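I finally got the gripper running properly again last night, and I'm so pleased I had to write it up before bed!

For anyone new, this is the hand-held one I use for tabletop practice, the two-finger kind with parallel jaws. All through December it had been getting sloppy. The fingers would close, but one arrived a hair before the other, and thin things like plate rims slid right out. I blamed the pads. Then Valter Carvalho wrote to me from Salgado and said to check the pivots first (thank you, Valter!).

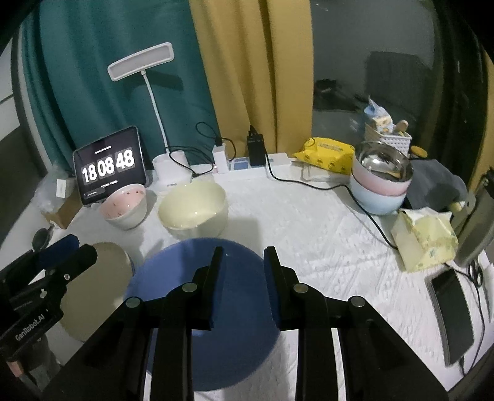 So I went through the linkage one joint at a time. Two of the bolts had backed off enough to feel with a fingertip. I cleaned them, put a tiny dot of threadlocker on each, snugged them down until the play was gone, then let them off a touch so the arms still swung freely. Too tight is just as bad, because the fingers drag and you end up fighting the thing.

After that I did 20 slow open-and-close cycles with nothing in the jaws, then moved on to dishes. Plates are my favorite test. The rim is thin and curved, and if the fingertips don't meet evenly you feel it right away in your wrist. I did 23 lifts with a plate and dropped none, which for me is wonderful.

Next up is fresh pads. I've got seven left in the drawer.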